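Ticket 205 — Greifer-Tracking verliert Pose bei Lampenaufgabe (Projekt Linari)
Status: in Arbeit

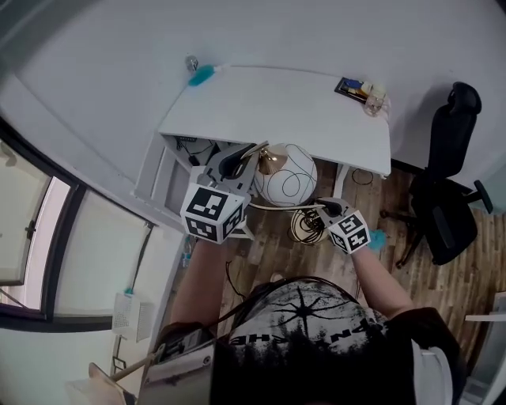
Kopfkamera, Aufgabe Kugellampe, Greifer mit Markerwürfeln

Hallo zusammen, erst mal lieben Dank für die schnelle Rückmeldung! Ich habe mir die Oktober-Aufnahmen noch einmal in Ruhe angesehen. Von 41 Durchläufen springt die Pose des linken Greifers in 12, meist dicht am Messingschirm — ich tippe auf Gegenlicht vom Fenster. Mit kürzerer Belichtung waren es im Test nur noch drei. Könnte jemand von euch das bitte in Arka gegenrechnen? Ticket bleibt so lange offen.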